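3. The build and the tabletop

I built the arm, which I call Stirnero, in a corner of the Drallwood shared workshop, starting in July, and most of it was put together in the evenings after other people had finished with the laser cutter. The task I gave it is tidying up and laying out a toy kitchen. Figure 2 has four views of the tabletop: (a), (b) and (d) come from the wrist camera and (c) from a wider viewpoint.

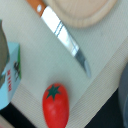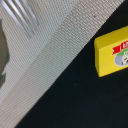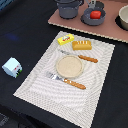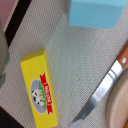 Figure 2. The toy kitchen, (a) to (d) in order. The woven mat and the black surface beside it can be seen in (c).

The wrist camera was the part of the build I got wrong most often, so I'll spend a while on it. My first mount was a printed bracket that clipped over the last joint, and it flexed every time the cable went tight (I had routed the cable down the outside of the arm like an amateur!). I moved the cable inside, printed a stiffer bracket with a rib along the back, and glued the lens so it couldn't unscrew itself. The price of having the camera so near the work is that things rarely fit in one picture. In Figure 2(b) the yellow block runs out of view at the right and you only get the very start of the lettering on its red banner, while in 2(d) a butter box shows its cow and most of its label but still drops off the bottom. A detector that wants whole objects does badly on views like 2(b), and mine did. I ended up training on crops with big chunks missing on purpose, which helped far more than any fiddling with the lens.

Shiny things were the other nuisance. The knife blade in 2(a) goes almost pure white near the handle and then fades to a dull grey-blue at the tip, and my early segmentation code cheerfully split it into two objects. I tried a diffuser made from baking paper, then a second lamp, then turning the exposure down until everything else went muddy. What I settled on was simpler: find the handle first, by colour, and let the blade be whatever long thin thing is attached to it. It isn't elegant and it would fall over with a steel-handled knife, but there isn't one in the set.

The software is in two halves. Laizer does the seeing and runs on an old desktop under the bench, and Garnari does the moving and runs on a small board bolted to the base of the arm. I wrote them as one program to begin with and regretted it, as every crash in the vision code left the arm hanging in mid-air with its motors on. Now Garnari carries on by itself if Laizer goes quiet: it waits 200 ms, slows down, and parks. They talk over a plain wired connection, with a message format I could write on a sticky note, and I would do that bit the same way again.

I recorded 3142 grasp attempts in all. The first batch was done with bare printed fingers and the rest with rubber pads cut from a bicycle inner tube. With bare fingers the arm held on to the object in 62 per cent of attempts, and with the pads that went up to 67 per cent, which was less of a jump than I'd hoped for after an entire weekend of cutting rubber. Most of the remaining failures were flat cutlery. A fork lying on a woven mat gives the fingers very little to get under, and the pads, being thicker than the bare plastic, made that particular job worse while making boxes and round food easier. Thinner pads with a bevelled tip are on the bench now, but I haven't got enough attempts with them to report anything.

One more thing about the mat, for anyone copying the set-up. It slides. I held it down with double-sided tape at the corners and that was fine for pushing from the side, but a finger that came down too hard still rucked up the middle, and then every height I had measured was off by a millimetre or two. I now re-measure the surface after each parked stop. It makes a long session slower, and I've left those extra seconds out of the timings in Section 4.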